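Updated 09/08/2025

# Letting a robot near a motherboard without wrecking it

I get asked for my bench rules a lot, mostly by people who've just bolted a gripper onto an arm and want to start poking at memory slots (I was exactly the same!). So these are the ones we keep at Plallach, tidied up a bit.

**1. Ground everything first.** Board, mat, arm base, you. Clip on before the board leaves its bag. Charalambos Gavalas wrote our original sheet back in April and this was his top line, in capitals.

**2. Mains off, battery out.** Pull the coin cell as well if your board has one, and give it 20 seconds before you go in.

**3. Go slow near the slots.** I cap the arm at 20 mm a second once the fingertip is within a hand's width of the board. Free air above that can be quicker, but I rarely bother – it saves so little.

**4. Set a force limit and test it on scrap.** Start lower than you think you need. Press on a dead board, watch the arm stop, then do it again from a different angle. If it doesn't stop both times, you're not ready for the good one.

**5. Check the screws on the gripper.** I go round all the hex heads before each session with a proper driver. A loose one dropping into a slot is a rotten way to spend an afternoon, trust me.

**6. Tie back stray wires.** Anything dangling can catch on a bracket on the way out, and it's the way out people forget to rehearse.

**7. Approach along the slot.** Line the finger up with the long side of the channel and come in on that line. Coming across it puts sideways load on the contacts and the latches.

**8. Two people for a first run.** One drives, one has a hand on the stop button and does nothing else. After 3 clean runs I'm happy for someone to work alone.

Write down whatever you change, even the tiny stuff, and leave the sheet by the arm for the next person.

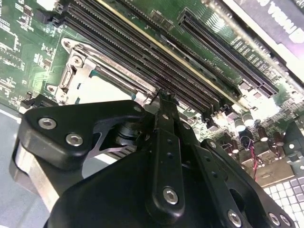

*Fingertip at the memory slots, next to the "DIMM1 CPU1" marking.*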